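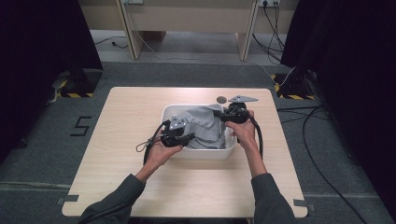 Treatment Room Checklist, Skamwood Foot Clinic, Grinville

To be gone through each morning before the first patient, with my comments from the June walk-round. Please read the comments as well as the ticks, as there is a good deal in them this time! Glykeria Athanasiadis

1. Patient chair and footrest
Raises, lowers and locks. OK.
Comment: Room 2 chair still gives a little groan on the way up, which alarms people more than it should. Skulla have been rung and will bring a new foot pedal. Until then, please bring it up slowly and have a chat while you do it.

2. Instruments
Packs sealed, in date, cycle number written in the book. OK.
Comment: Cycle 753 had no initials beside it. I know how busy the mornings get, but do sign before you put the kettle on. Any pack with a torn corner goes back round again, even if it is only a tiny tear.

3. Hand washing
Soap, paper towels and foot-operated bin at each basin. OK.
Comment: Lovely and tidy, thank you all.

4. Cloths and tubs
Clean cloths kept apart from used ones, tubs wiped inside and out. OK.
Comment: Don't forget the handle holes and underneath the rim, where nail dust likes to settle. A quick wipe with the ordinary detergent will do it, 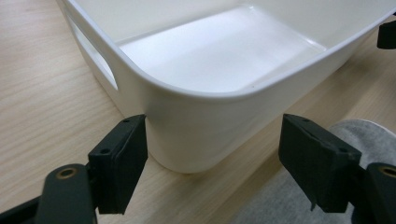
and then leave the tub to dry properly before anything is put back in it. The same goes for the small trays from Macedo, which hold water in the corners if they are stacked too soon.

5. Dust extraction on the nail drill
Bag fitted, filter changed after 60 hours of use. NEEDS ACTION.
Comment: The log has a gap in it, so I have fitted a fresh filter and started again from nought. Masks on every time, please, even for one toe.

6. Floor and doorway
No trailing leads, mat flat, room for a walking frame. OK.
Comment: The mat by reception has begun to curl at one end. I have taken it up for now, and it may well not come back.

7. First aid box and eyewash
Eyewash in date. NEEDS ACTION.
Comment: 23 plasters left and only one large dressing, so I have put in an order. Box now lives on the lower shelf, where the shorter ones among us can reach it.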